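Novus Student Career Planner: Setting Up a Volunteer Hours Log

1. Sign in and open Profile, then Goals. Select a career field, such as fire service or nursing.
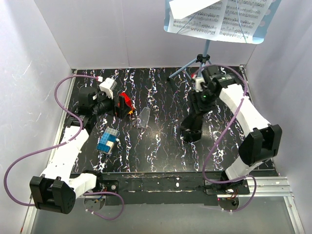

2. Select Add Log. Enter the four-digit school code, for example 1436.

3. Set the target to 20 hours or more. Select Save.
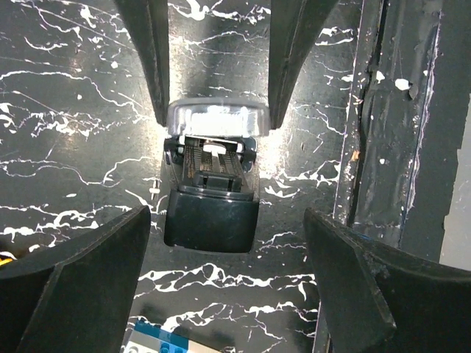

Handheld device with cap attached.

Note: Entries under 8 minutes are not saved.
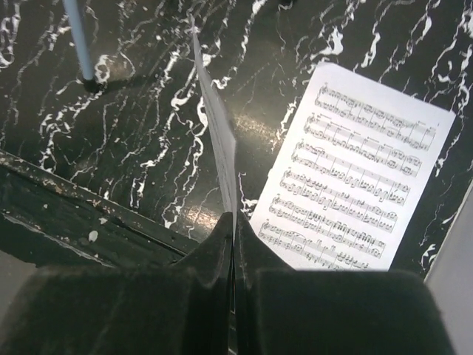 4. Send the log to your counselor for approval.

Caution: Approved logs cannot be edited.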